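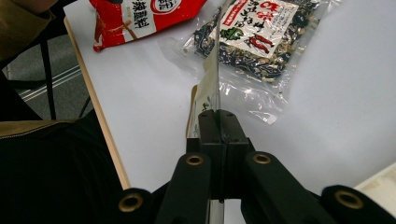 *Item 14, packing bench: clear film over the white top.*

**Walk-through, Wenora building, ground floor and Room 321**
Inspected by Subbarao Nadar, May 29, 2023
Tenants: Cletthorpe (candles), Etiment (mail-order packing), Shehu (upholstery)

Marks: [x] fine, [ ] not fine, [~] fine if you squint. Comments are mine. Replies go in the binder, in ink, please. Last time half of them were in green highlighter.

## Ways out

- [x] 1. Front door opens all the way from inside, no key needed.
- [ ] 2. Rear door clear. *A love seat. Shehu says it is waiting for pickup. It was waiting for pickup in October. Move it today.*
- [x] 3. Exit signs lit at both ends of the hall.
- [~] 4. Emergency lights, test button held for 20 seconds. *Hall light stayed on. Stairwell light stayed on and hummed. New battery ordered for the stairwell.*
- [x] 5. Stair handrail tight. *Third visit in a row. I have stopped being surprised.*

## Fire

- [x] 6. Extinguishers hung, gauges in the green, tags current.
- [ ] 7. Extinguishers reachable without moving anything. *The one in Room 321 is behind a coat rack. The coat rack is behind a bicycle. Both need a new home.*
- [~] 8. Candle workshop: wax melters on their own outlets, lids nearby. *Lids present. One is being used as a plant saucer. Put it back with its melter and buy the fern something nice.*
- [x] 9. Oily rags in the metal can with the lid shut.
- [ ] 10. No sprays or solvents on windowsills. *Spray adhesive, two cans, full sun. Moved to the cabinet while I stood there, so I'll check again next time when I'm not standing there.*

## Power

- [ ] 11. No heaters on power strips. *A 2000-watt heater at Shehu, on a strip, on a rug. Unplugged by me. It goes straight into the wall or it goes home.*
- [x] 12. Breaker panel closed, labeled, nothing stacked in front. *The label for breaker 6 still reads "mystery." We know what it runs now (the hall outlets). Somebody with nice handwriting should fix that.*
- [x] 13. Cords in good shape, none under rugs. *Apart from the strip in item 11, which was on top of the rug, where everyone could trip over it fairly.*

## Packing area, Etiment

- [~] 14. Bench top clean, film scraps binned at end of shift. *Clear film on a pale floor is very hard to see and very easy to skate on. Found one piece with my left shoe. Bin moved to the short end of the bench — leave it there.*
- [x] 15. Box cutters closed when put down.
- [ ] 16. Shelf load posted and followed. *Sign says 400 pounds per shelf. The top shelf holds every catalog Etiment has ever printed. I didn't weigh it and neither did they. Heavy stock goes to the bottom shelf, old catalogs go to recycling.*
- [x] 17. Step stool has all its feet.

## First aid and paperwork

- [~] 18. Kit stocked. *Plenty of bandages, all of them the tiny round kind. Cletthorpe to order gauze, burn dressings and some bandages meant for adults.*
- [x] 19. Emergency numbers posted by the phone.
- [ ] 20. Sign-in sheet used. *According to the sheet, the building was empty this morning. I was offered coffee by four people.*

## To fix before I come back

| Item | Who | Status |
|---|---|---|
| 2, rear door | Shehu | Open |
| 7, extinguisher access | Cletthorpe | Open |
| 11, heater | Shehu | Unplugged, needs a decision |
| 16, top shelf | Etiment | Open |
| 20, sign-in | Everybody | Open since forever |

Items 4 and 18 close when the orders arrive. Keep the packing slips in the binder.

S. Nadar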